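Two-Arm Systems Still Slow at Clearing a Table, Ristham Trial Finds

Thursday, September 3, 2026
By the Automation Desk

Two-arm robots can clear small items from a table without help in most attempts, but they remain well short of the pace and consistency a household or shop would need, according to test results released this week by Ristham, an independent equipment lab.

The lab logged 2061 attempts at short tabletop chores over the summer. The chores were kept simple: pick up a small block, move it to a marked spot, pass it from one arm to the other, or set it beside a second block. All of them were run on ordinary furniture in furnished rooms, with no fixtures bolted down and no markers on the objects.

Software for the trial came from two suppliers. Cevus provided a control package trained on recorded demonstrations, in which a person guides the arms through a task and the system learns to repeat it. Satska provided a planner that works from camera input and a model of the arms, with no demonstrations. Each package was given the same arms and the same list of chores. 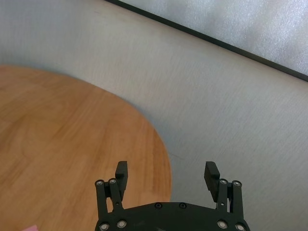 Single-arm pickups gave the fewest problems. When an item sat well inside the table edge and had flat sides, both packages closed on it correctly at the first try in the large majority of cases. Results fell off near the rim. A round table gives the software no straight edge to line up with, and both packages tended to slow down or stop when the target was close to the curve.

Handovers were the weak point. Passing a block between arms requires both grippers to agree on its position to within a few millimeters while at least one of them is moving. The lab recorded 167 handovers in which the block was dropped or released early. Most of those came from the Cevus package, which was also the faster of the two. The Satska planner dropped fewer blocks but often paused in mid-reach to recompute its path. 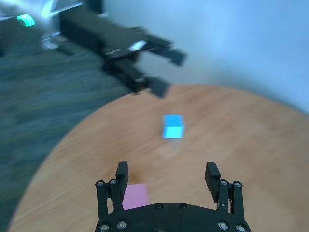

Timing was measured from the start of the first arm movement to the release of the last object. The median for a two-block task was 26 seconds. A person doing the same job takes a small fraction of that. The report notes that speed could be raised on either package, but that error rates climbed quickly when the lab tried it, and the faster runs were left out of the main tables.

Camera placement also mattered. With a camera mounted near the gripper, the system has a close view of the object during the final approach but loses most of the table. Motion blur during fast swings was a further source of error -- the Satska planner discarded blurred views and waited for a clean one, while the Cevus package kept going on what it had. 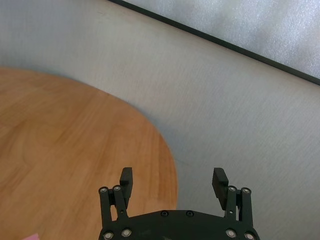
Wrist-camera view of an open two-finger gripper beside a round wooden tabletop.

The trial did not cover wet items, glassware, cloth or anything heavier than a coffee mug. Those are the objects that make up much of the work in a kitchen or a stockroom, and the lab says its results should not be read as a guide to them. Each setup was also supervised, and an operator had to step in on 14 occasions to stop an arm before it reached a joint limit.

Pangaribuan, a retail chain that helped pay for the work, had asked whether such systems could reset display tables after closing. The report's answer is a qualified no. Overnight work removes the time pressure, but unattended operation would require a much lower drop rate and a way to recover items that end up on the floor. Neither package attempted floor recovery.

A second round is planned for November. It will use the same chores with updated software from both suppliers, and will add soft packaging and small boxes. The lab also intends to report rim pickups as a separate category -- in the current tables they are grouped with all other single-arm attempts.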